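Household Management 1: Foundations of the Home Store Cupboard
Handout 4. Baskets, Bins and the Back of the Shelf

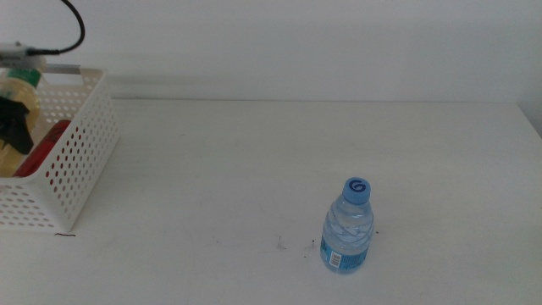 What you need before Friday

Read chapter three of the course pack, the one Noreen Fitzgerald wrote before she discovered paragraph breaks. Bring one basket or bin from your own kitchen with whatever is in it at the moment. Please don't tidy it first. Last term a student brought in a bin so beautifully arranged that we had nothing to say about it for forty minutes.

1. Terms

Open storage: anything you can reach into without opening something else. Baskets, trays, crates, the top of the refrigerator.

Closed storage: cupboards, drawers, lidded boxes. Tidier to look at and much better at hiding a third bag of lentils.

Decanting: moving food out of the package it came in and into a jar. Popular in May, when people are full of plans. By fall the jars hold rubber bands.

Dead stock: food you own and will not eat. We all have some. Mine is barley.

2. The perforated plastic basket

A white basket with small round holes in the sides is the workhorse of this unit. It weighs very little, it rinses clean in the sink, and air gets through it. The holes let you see a bit of color from outside, so something red lying in the bottom will announce itself as red. Whether it is tomatoes or kidney beans is between you and the label.

A handle cutout near the rim lets you pull the basket off a shelf like a drawer. Use it. Students who grab the front edge and tip will learn about momentum.

Weak points: crumbs and loose rice leave through the holes and settle on the shelf below. Anything that drips will do the same, more slowly.

3. Standing and lying

Jars stand. A clear container with a colored lid is readable from the side and from above, provided that it is upright and that you remember what the green lid means. Njoroge Rotich, who teaches the Thursday-night people, assigns lid colors by food group. I assign them by which lid fits.

Cans may lie down if the basket is deep and they are packed snugly. One can on a slant takes up the room of two and rolls when you pull the basket out. Put the heavy things in first and low, then stand the jars against the side.

A pale, beige sort of content in a clear jar could be flour, oats, breadcrumbs, ground almonds or pancake mix. You will believe you can tell. Label it anyway, with the name and the month.

4. The empty-out

a. Clear a table, or enough of it that the basket and its contents can sit side by side. A plain, light surface shows up spills best.
b. Take out one item at a time. Upending the basket is quicker and is how we lost a jar of honey.
c. Sort into keep, use this week, and dead stock.
d. Wipe the basket, corners included.
e. Put back only the keep pile. The use-this-week pile goes on the counter, where it can reproach you.

5. Inventory sheet

Record item, amount, month opened, and where it lives. Write amounts in grams: a 1000 g bag of rice is 1000, and three of those are 3000. "Some" is not an amount. Carolina Cardoso's sheet from last year ran to 156 lines and is posted by the door as both a model and a warning.

6. For discussion

Zulmira Marinho argues in the course pack that each basket should hold one kind of food. Roos Dierckx answers, two pages later and with some heat, that it should hold one kind of meal. Come with an opinion and be ready to defend it using your own basket.

Written work: one page, due at the start of class. Sheets with sauce on them will be accepted this once.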